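Skedano tracker - Bimanual bench
Ticket 544: Policy freezes after pickup on the drinks task
Status: open, waiting on retrain
Opened by: Fulvio Cocco
3 comments | 2 watching | 0 shares

We use cookies to keep you signed in and remember your filters. Accept | Manage

Okay, writing this up properly so I stop explaining it in the hallway. The short version: the two-arm policy picks up the cup and the jigger just fine, then parks both arms and sits there. No fault on the controllers, no protective stop, nothing red in the log. It just keeps predicting tiny moves that add up to nothing!

The setup, for anyone coming in cold. It's the Saber policy, trained on our teleop demos, predicting chunks of 64 actions at a time for both arms. The April checkpoint had the same architecture and never did this. What changed between then and now is the data (we merged in Gaetano's new batch, so we're at 1,805 demos total) and the way I trim the pauses out of the recordings. I was pretty sure it was the trimming, mostly because the trimming script is mine and I wrote it late at night.

What I've tried so far, in order:

Restarted everything, arms included. Same freeze.

Swapped the cameras' exposure back to the old settings. Same freeze, slightly prettier pictures.

Replayed a recorded demo open loop, straight from the file with no policy involved. Both arms went through the whole motion, so I'm ruling out the drivers and the grippers.

Ran the policy with the old normalization stats, which was a bad idea - the left arm took off toward the back of the table and I hit the stop. Don't do that one.

Logged the predicted chunks during a freeze. This was the useful one. The first few actions in every chunk are nearly identical to the current pose, and the real motion only shows up toward the end. We replan every eight steps, so we throw away the part with the motion in it and ask again. And again. It would happily do that until lunch.

The bench with the cutting board, lemon slices and yellow knife laid out, both arms over the table:

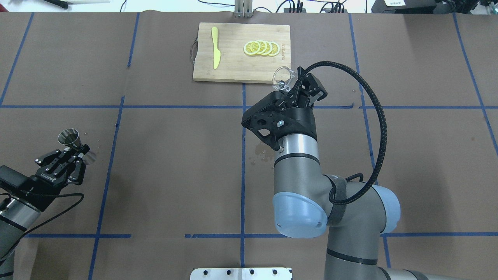
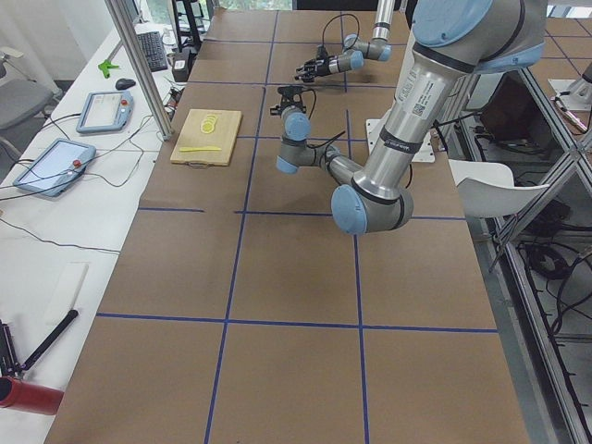 Why does it freeze after the pickup and not at some other point in the task?

The operators tend to pause there. Once both grippers are closed, people stop for a moment to check their grasp before they start moving again, so the training data has a big clump of samples where the right answer is "stay put." The policy only sees the current images and joint positions, with no history, so it can't tell the start of a pause from the end of one.

So my trimming script is half guilty. It was supposed to cut those pauses down, and on the old recordings it does. On the new batch it barely touches them. I went digging and found that the threshold is on joint velocity, and the new recordings come off the leader arms with more jitter, which means a hand that's basically holding still still reads as moving. Over 100 of the new demos went through with the full pause left in. (Sorry, Gaetano, I blamed your demos in the group chat and they're fine.)

I've got two fixes going. The quick one is on the inference side: execute 32 steps of each chunk before replanning. I tried that this morning and the arms do get going again after the pickup, but the motion is jerkier and it reacts late if you nudge the cup. Good enough to keep testing, not something I'd put in the results table.

The better one is filtering the velocity before the threshold and re-trimming the whole set. That's running on Jadulgate now and the retrain goes in right after it. I'm keeping the architecture, seed and camera settings the same so we can compare it to the April checkpoint without arguing over what else moved.

Comment from Gaetano De Luca, 4:10 pm
Apology accepted. Can you also keep a version with the pauses left in but with a short history of joint positions as input? If that one works too, we'd know it's the missing history and we wouldn't have to trim at all. I'd want that in the paper either way.

Comment from Fulvio Cocco, 4:25 pm
Yep, good call, queued it behind the other one. Same eval for both, same start positions, replan back at eight steps. I'll paste the curves in when they're done.

Comment from Gaetano De Luca, 4:31 pm
Great. Please push the velocity filter to the Plostness branch before you leave so I can rerun it on my side.

Get a daily digest of tickets you're watching. Subscribe | No thanks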